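Rivadley Counter Tray, Large

Item 2095 — In stock — Ships from our Gedico warehouse

There are two kinds of kitchens: the kind with a tray by the sink, and the kind with a ring-shaped stain by the sink. We sell to both, though the second kind usually calls us first.

The Rivadley is a flat plastic tray with a rim. We have tried to make that sound more exciting and our copywriter has asked to be moved to kettles. What it does is sit there and catch things: drips from the dish rack, coffee grounds, the puddle under a potted basil that you swear you watered lightly. When it gets grubby you rinse it, and then it goes back to sitting there.

The rim is high enough to hold a spilled mug of tea. It will not hold a spilled pot of soup, and the customer who wrote to us in April about the soup has our sympathy and a replacement dish towel.

What it's good for
Draining glasses, rolling out small amounts of dough, seed starting, carrying nine drinks to the yard when you should have made two trips. Several people use theirs under the cat's bowl. The cat's views are not recorded.

What it's not good for
Ovens, stovetops, broilers, sledding. It softens if you set a hot pan on it, and the warranty people can always tell.

Colors
Red-orange, cream, and a gray we call Bolano, after the town where it rains. Red-orange outsells the other two combined, mostly to people who told us they wanted something neutral.
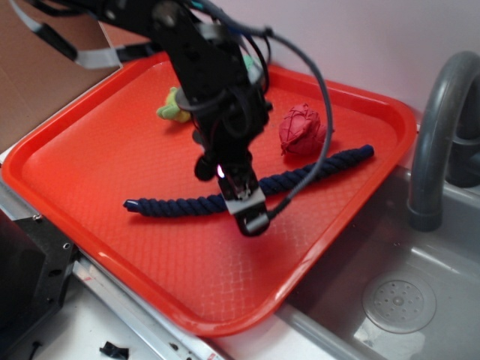 Details
Weight: 600 grams
Shape: rectangular, rounded corners, raised rim
Care: top rack of the dishwasher, or warm water and any soap you like
Stacking: yes, with a satisfying clack

Shipping
Trays go out flat in a cardboard sleeve. Please don't cut toward the tray when you open it. We sent out 1,155 of these last year and 234 came back, nearly all of them with a box cutter line straight across the middle. We now print a warning on the sleeve, in the spot where most people start cutting.

Goes with
Gál dish rack, narrow
Gál dish rack, wide
Rivadley Counter Tray, Small (for people with one mug)

Returns are accepted for 30 days if the tray is clean. Clean means no basil.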